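Washing and Pressing Heavy Curtains at Home

Posted 4/28/18 by Joelle Khoury
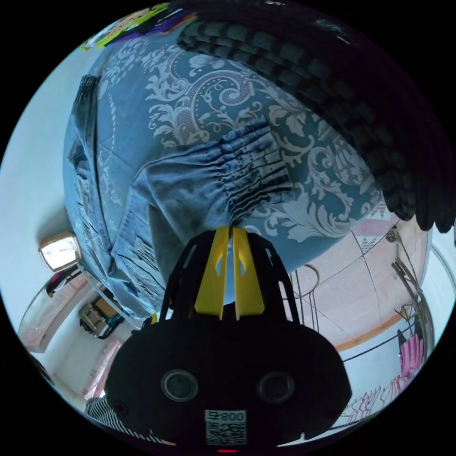

Shake the curtains outdoors before you do anything else. Most of what makes them look dull is dust, and dust turns to mud once it gets wet. A soft brush on the vacuum cleaner will do the same job if you have no garden.

Take out all the hooks and let the heading tape right out. Tie the ends of the cords in a loose knot so they don't vanish inside the tape. If you forget, you will spend an evening with a crochet hook.

Check the label. Lined curtains often have two fabrics that shrink by different amounts, and those are better sent to the cleaner. I lost a good pair that way when we lived in Prulbridge. They came out 2 inches shorter at the front than at the back.

For plain cotton, use a cool wash and half the usual powder. Wash one curtain at a time. Skip the fast spin.

Hang them over two lines, not one, so the weight is shared. Bring them in while still slightly damp and iron on the wrong side, working down the length. Press seams first. Go lightly over any stitching or it will leave a shiny ridge on the right side.

Put them back up straight away and draw the cords to width. Fold the pleats by hand, tie loosely with strips of old sheet and leave overnight.

Spare hooks go in a jar, with the ones that have lost their spring thrown out.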